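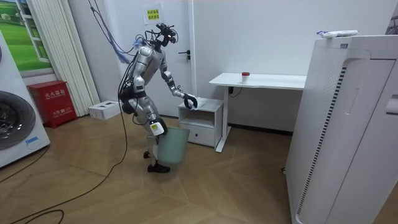 Speaker notes - artist talk, Pakeris Gallery, May 2022

(Slides on the left laptop. Water under the lectern. Don't start until the hallway crowd has found chairs.)

Opening

Hi everyone, thanks for coming out. I'm Chandrasekhar Varghese, most people call me Chandra, and I make prints. Linocuts mainly, some woodcut, and for the last few years a lot of very large pieces put together out of smaller sheets. I'm going to talk for a while about how the Renon series came about, and then I'd like to leave plenty of time for questions because that's the bit I enjoy.

I should say up front that I'm not an art historian. If you ask me which movement I belong to I'll go red and change the subject. I can tell you a great deal about ink, though.

Slide: the house

So I grew up over a shop. My dad repaired sewing machines and my mum did alterations in the front room, and there was always fabric in the bath. My grandmother lived with us and she drew on everything - envelopes, the margins of the phone book, the backs of pattern pieces. Mum would lay out a sleeve and find a rooster on it. I didn't think of that as art when I was a kid. It was just what her hands did while she was on the phone.

I've still got one of the pattern pieces. It's the brown tissue paper kind and it has a left collar on one side and a man asleep under a tree on the other. She never told me who he was. (Pause here, let them look. Don't explain the tree.)

She's the reason I like thin paper. I've tried working on the heavy cotton stuff that everybody recommends, and it's lovely, and I always end up going back to paper you can nearly see your fingers through.

Slide: first print

This one is terrible and I show it every time. I was 17 and our high school art room had one press, which had been donated by a local newspaper when they cleared out the basement. The roller had a flat spot, so every print had a pale stripe across it a third of the way down. We all designed around the stripe. I put horizons there. To this day if you look through my landscapes there's a light band about a third of the way down, and I swear I don't plan it.

(If anybody laughs, tell the one about the ink on the ceiling. If they don't, move on.)

Slide: Subramaniam studio

After art school I had a few years where I made nothing at all. I worked in a framing shop and cut mats. I got very good at 45 degree bevels. Then a bench came up at Subramaniam, the shared print studio down by the rail yard, and a friend dared me to take it for a month.

Some of you know the place. For those who don't: it's cold, there's one good sink, and there is a strict honour system about the blankets on the etching press which gets broken weekly. I've been there ever since. I learned more from watching other people clean up than I ever did in a classroom. How somebody wipes a slab tells you a lot about the colours they get. I used to rush it and my yellows were always a bit green, and an older member came past one night, looked at my rag, and handed me hers. That was the whole lesson.

I want to say something about sharing a studio, because I see a few students here. You'll hear other people's music. You'll lose a good brayer. Somebody will hang a show's worth of drying prints on the rack you booked. But you'll also get someone wandering over with a cup of tea to say "is it meant to be that blue?" when you've been staring at it for six hours and can't see it anymore. I'd put up with a lot of bad music for that.

Slide: Renon, the map

Right, the main event. Renon is a made-up town. I started drawing its streets one October when I was home with a rotten cough and couldn't be around solvents, so I had pencils and the kitchen table and that was it. I drew a main street, then a lane behind it, then I thought, well, what's down the lane? A tire shop. What's behind the tire shop? And I kept going.

By the time I was well again I had a whole roll of paper covered in this place, and I knew things about it I hadn't decided. I knew the bakery had changed hands. I knew which way the wind came from. It has a bit of every town I've ever waited for a bus in.

The series is 101 prints, each one a single lot or corner, all cut at the same scale so they can be joined up. When it's fully assembled it takes the whole long wall you walked past on your way in. Please do go up close, there's no rope. I only ask that you don't touch, the paper's thin and it picks up hand cream something awful.

(Check: has anybody got their back against lot 2? Someone always does.)

Slide: cutting

People ask how long one takes and I'm bad at answering. A plain one, say a parking lot, I can draw and cut in a weekend. The church took me most of a spring. I recut the steps three times. Lino doesn't forgive much - once you've taken a line out, it's out - and I've learned to stop for supper before I think I need to. All my worst slips have happened in the ten minutes after I said "I'll just finish this bit."

I use the same gouges I bought as a student. They've been sharpened so often they're visibly shorter now. I know there are nicer ones. My hands have got used to these.

I warm the lino on a hot water bottle. A heating pad works too but I fell asleep on mine.

Slide: the grey

A word about colour. Everything in Renon is printed from the same grey, which I mix myself from a blue-black and a dirty orange, plus one other colour for each sheet. So the laundromat gets a pink, the creek gets a mustard, and so on. The grey is what holds the town together. I mixed it by eye for the first batch and then ran out, which is a stupid way to work, and I spent a miserable couple of weeks trying to match it. If you stand well back you can see where the new grey starts. It's a bit warmer, right along the far side of the creek. I was mortified when I first hung it and now it's my favourite part of the wall. It looks like the sun's come round on that side of town.

I write my recipes down now. Mostly.

Slide: Ostis residency

Last bit. Ostis gave me a winter to finish the series, and I'd like to thank them properly, because a winter is a huge thing to be given. I had a room with a north window and a stove, and a long table that I didn't have to clear for dinner. I'd never had that before. At home I print around my family's lives and I love it, but every single thing has to be picked up and put down again, and at Ostis I could leave a block half cut and come back to it with the knife lying right where I'd left it. I got through the last of the lots there, including the cemetery, which I'd been putting off for ages.

My grandmother's man under the tree is in the cemetery, by the way. He's very small. I'm not going to tell you which corner.

(Bring up final slide, the full wall. Leave it up through questions.)

Questions

If it's quiet, start them off with:
- why no people in the windows (long answer, keep it short)
- whether I'd break up the set and sell single sheets. No. I've been asked by some very nice people and it's still no. There's a separate small edition of the bakery for anyone who wants to take a bit home, ask at the desk.
- what's next. Say "bigger paper" and leave it at that, the new thing is too wobbly to talk about yet.

Someone will ask about carving your name backwards. Yes, I've forgotten. Yes, more than once. There's a print of the post office with the sign the wrong way round and I left it in.

Remind them the café shuts before we do. Thank the gallery staff, thank Ostis again, thank everyone at Subramaniam who came out tonight, and give back the clicker this time.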